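Progress report to the Groen Fund
Shared Rooms program, Stinden House
Reporting period: second half of the grant year
Submitted by Veerle Meijer, program manager

1. Purpose of this report

This report covers the work carried out at Stinden House under the Shared Rooms grant since the interim statement. It describes the state of the common room, the weekly table and flower sessions held there, spending to date, and the points on which we ask the Fund for a decision. The accounts themselves were sent separately by Bart Martens and are not repeated in full.

2. Background

Stinden House has 42 apartments for older residents, most of whom live alone. At the time of the application the ground-floor common room was used for mail, for the occasional birthday and for storing chairs. The Fund agreed to support its refurnishing and a first year of activities, on the condition that residents would have a say in the layout and that the room would stay open outside activity hours. Both conditions have been met. The room is unlocked at eight in the morning and closed at ten at night.

3. Furnishing of the room

The furnishing plan drawn up by Gestness was carried out with two changes. The first concerned the main table. The original drawing showed several small tables, but at the residents' meeting in the spring a clear majority preferred one large surface at which people could work side by side. The tabletop is a light beige-brown and is wiped down after each session.

The second change concerned color. The plan had proposed gray throughout. Residents with reduced vision told us that gray furniture against a pale wall was hard to make out, and Josefien Hendriks of Gestness reworked the scheme with orange-red as the main accent. Comments on the result have been favorable, with a few exceptions. Two residents on the second floor still consider it too bright and have said so in writing; their letter is attached to the minutes.

Delivery of the chairs was late. The supplier, Dimomis, sent the first batch with the wrong feet, which marked the floor, and replaced them at its own cost. The marks have been polished out.

4. Table and flower sessions

The sessions are led by Yesenia Beltrán, who worked as a florist before joining our staff. Each session runs from half past two until four in the afternoon. Participants arrange flowers, set and dress the table, and afterward have coffee together. Arrangements stay in the common room until the next session, so that residents who did not take part also have the use of them.

Some early choices had to be revised. Low, wide bowls were bought at the start and proved difficult for people with limited hand strength, as the stems would not stay where they were put. The group has moved to tall vases with a narrow base and now works mostly in white, cream and yellow with plenty of green – colors that suit the room and can be bought at a fair price for most of the year. 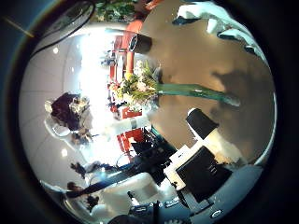

Page last changed: October, by V. Meijer

The tall green glass vase has become the usual choice for the main table. A full bouquet makes it top-heavy, and Ms. Beltrán now asks participants to fill it with water before the first stem goes in. Black cups are kept on the same table, where they show up well against the light surface. The leafy plants in the room are looked after by the residents themselves under a rota posted beside the mailboxes.

Attendance has grown steadily over the period, with a dip in the summer weeks when family visits are frequent. The sessions have reached residents who did not respond to earlier invitations, among them several men who first came only for the coffee. We had expected more interest from the surrounding streets. Leaflets were distributed twice with little effect, and we now believe that a personal invitation through the local doctor's office would work better.

5. Spending

Flowers and greenery remain the largest running cost. A sum of 300 euros per quarter was budgeted for this item and has been kept to. Vases, cups and table linen were bought once, for a total of 1199 euros, including the low bowls mentioned above. The bowls have been passed on to the kitchen, which uses them for fruit.

No funds have been moved between budget lines. A small amount remains under furnishing as a result of the discount Dimomis gave for the late delivery.

6. Matters still open

Storage is not yet solved. Linen, scissors and spare vases are kept in a hallway closet that is also used by the cleaning staff, and items are regularly misplaced. Henk Willems, who manages the building, has offered part of the former bicycle room. It would need shelves and a better light.

The acoustics are also a concern. With a full table the room is loud, and participants with hearing aids find conversation tiring. Gestness has been asked for a price for ceiling panels – we expect to receive it before the next report.

7. Requests to the Fund

We ask the Fund to approve the following:

Use of the remaining furnishing amount for shelves and lighting in the new storage space.

An extension of the reporting period by 2 months, so that the final report can include the winter sessions.

The program team is available to receive representatives of the Fund at any session. Visits can be arranged with Ms. Meijer through the front desk at Stinden House.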